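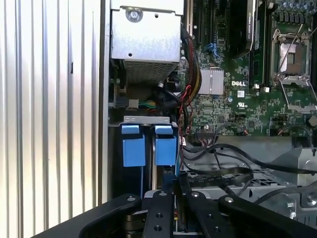 Hirkstead 60-Piece Computer Tool Kit: a long review from the kitchen table

Reviewed by Halima Bako
3 December 2023

I should say first that I bought this kit with my own money, in September, and that I had no great plans for it. My old set of screwdrivers had been going missing one at a time for years (I blame the shed, and I also blame my brother-in-law) and what I had left was one stubby crosshead with a chewed tip and a flat blade that had mostly been used for opening paint. Then my niece Nkechi started asking if we could open up the old Dell tower that had been sitting under the stairs, and see whether there was a decent machine to be made out of it. I said yes before I'd thought about what we would open it with!

So the Hirkstead kit arrived, in a zip-up case the size of a hardback cookery book, and it has now been through one complete strip-down and rebuild of that Dell, a good clean of my neighbour's machine, and any number of small household jobs it was never meant for. I think that's enough to give a fair account.

What you get for the money

I paid 20 pounds for mine in a sale, and I'd have been content at a bit more. The sixty pieces are a slightly cheeky total, as it includes every last bit and two little squares of cleaning cloth, but I can't say I felt cheated. There's one main handle, an extension, a flexible shaft, a tray of bits, a pair of tweezers with straight tips and a pair with bent ones, some plastic prying tools, a soft brush, a magnetic dish and a wrist strap with a crocodile clip.

The case has elastic loops for everything. They were very stiff to begin with and I did swear at the tweezers once or twice. After a few weeks they'd eased off nicely, and nothing has fallen out yet, even when the case was carried upside down to Babatunde's house by a child in a hurry.

The handle

Lovely. I'll start with the best of it. It's a fat, slightly rubbery handle with a cap on the end that spins freely, so you can lean your palm on the top and turn the rest with your fingers. If you've ever tried to keep a screwdriver straight while working at an awkward angle inside a metal box you'll know what a help that is. The magnet at the business end is strong enough to hold a case screw out sideways, and I didn't drop a single one into the machine, which for me is a first.

The power supply in our Dell is fixed with Phillips screws, and they'd been done up by somebody with forearms like a blacksmith. I was expecting the bit to slip and round the head off, as my old stubby one would have done. It bit in properly and held. I had to put my shoulder into it – there was a crack, and a small scream from Nkechi – and round it went. I've looked at the tip under a lamp since and can't see any damage.

Where it gets tight

Anyone who has had the side off a tower like this one will remember how everything crowds together in one corner. You've got the boxy silver power supply at the top, the fat bundle of red, yellow and black wires coming down beside it in its sleeve, and then the drive bracket running across underneath, all within a hand's breadth, so there's nowhere sensible to put your knuckles. The extension earned its keep there. It clicks firmly into the handle and doesn't wobble, and it let me stay above the wires without pressing on them.

The flexible shaft I liked less. It's fine for doing up a screw that is already started, but if you ask it to loosen anything it just curls round on itself like a cross cat's tail. I tried it twice and put it away. I gather from my friend Chinyere, who has a much dearer set, that hers does the same, so perhaps they all do.

A good part of our Dell doesn't want a screwdriver in any case. The drives have blue plastic release tabs, and you can manage those with a thumb. Nkechi thought this was the cleverest thing she'd ever seen and had to be stopped from working them over and over. I do think whoever decided to make those bits blue deserves a kind word, especially when you're peering into a dark drive bay with your reading glasses sliding down your nose.

The prying tools

There are three of these: a flat spatula, a hooked one and a sort of blunt toothpick. They're plastic, which is what you want near a motherboard, and they flex a fair bit. I used the spatula on the plugs. The connectors on old machines can be dreadfully stubborn, and the temptation is to get hold of the wires and pull. Please don't. Work the flat end in at the side of the plug, rock it gently, and keep your other hand on the plastic of the connector. Ours came away without any drama. The hooked one snapped at the tip when I used it on something else entirely (a battery cover on a kitchen scale, entirely my own fault) and Hirkstead don't seem to sell it separately, so I've filed the stump smooth and carried on.

Tweezers and the processor socket

I was nervous about the socket, and I don't mind admitting it. We'd planned to swap the processor for a second-hand one, and once the lever is up and the metal frame is open you are looking down into a bare socket that really mustn't be touched with anything – fingers, brush, bits of toast. I moved the mugs to the sideboard. The kit's tweezers stayed well away too, and I'd urge you to do the same whatever the picture on the packaging suggests, with its cheerful hand poking at a circuit board.

Elsewhere the bent pair is excellent. They meet cleanly at the tips, they have a bit of spring to them, and they drew a long grey curl of fluff out from between the fins of the heatsink in one go. Extremely satisfying! The straight pair is poorer. On mine the points cross slightly if you squeeze hard. Babatunde bent them back for me with pliers and they're better now, though still not what I'd call good.

The brush, the dish and the strap

The brush is soft and sheds a little for the first few uses, so do it a favour and flick it against your sleeve a few times before it goes anywhere near a board covered in tiny parts. After that it's very pleasant to use. I did the edges of the motherboard and the row of capacitors above the socket, taking my time, with the radio on.

The magnetic dish is too small. It holds the screws from one job and no more, and if you're taking out a graphics card, a power supply and a couple of drives you'll want somewhere to keep each lot apart. I went back to my usual method, an egg box with pencil labels on the lid. Do keep the dish itself well away from anything you care about.

The wrist strap is fine. It's short in the lead, so I had to sit closer than I liked, but the clip has a good strong bite and held on to the metal of the case all afternoon.

The booklet

I have saved my grumble for here. The booklet is tiny, printed in pale grey, and gives you a chart of bits with names but no sizes drawn to scale. As the markings on the bits themselves are almost as faint, you end up trying one after another. My cousin Ikechukwu put a dab of nail varnish on the four I use most and I recommend you do likewise. Mine are coral pink.

How it compares

Before this I'd borrowed a Stulside set from Chinyere. The Stulside bits are nicer, I'd have to say: better marked, and a snugger fit. It costs three times as much, though, and it comes in a rigid tin that rattles. If I did repairs every day I'd save up for it. For a household with one elderly Dell and a curious twelve-year-old, the Hirkstead does everything we've asked apart from the flexible shaft.

Would I buy it again?

I would, and I've ordered a second one for Nkechi's birthday from the same shop, Jibrin on the market square, where they kept one back for me behind the counter. The Dell is back in one piece and living in her bedroom, with its side panel on (most days), and she is already asking what else in the house has screws in it.

Good: the handle, the bent tweezers, the extension, the price
Less good: the flexible shaft, the straight tweezers, the pale grey booklet
My score: four out of five, and it would be four and a half with a bigger dish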